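May 20, 2025

Laundry again, and I'm weirdly cheerful about it! I slept in, had two cups of coffee, and then finally went through the mountain on the bedroom chair. Most of it was clean (I think?) but I sniff-tested a few things and lost my faith in that chair completely.

Britt-Marie called while I was sorting, so I did the whole dark pile with the phone wedged under my chin. She's going up to the lake in July and wants me to come for five days. I said yes before she'd finished asking — then remembered I told Ragnvald I'd help him paint his hallway that month. He'll live. He hasn't even picked a color yet, and he's been looking at the same 3 swatches since Christmas.

Anyway, the laundry. I've stopped carrying armfuls across the apartment and dropping socks the whole way. Everything goes on the beige woven tray now, the one with the raised border, and the tray sits on the brown stand right in front of the washer. I love it more than a person should love a tray. Today it got the white one, the coral red one and the black one, all in a row.
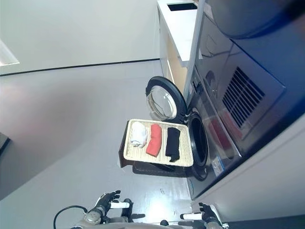 I do still fold like a kid wrapping a present, especially when I'm on the phone. Mom could make a stack that looked like it came from a store, and I get a roll if I'm lucky. The red came out pretty well though!

Need to buy detergent tomorrow, and stamps, and call Ragnvald back about the hallway before he hears about the lake from Britt-Marie. Leftover soup for dinner, and then I'm going to bed early with my book.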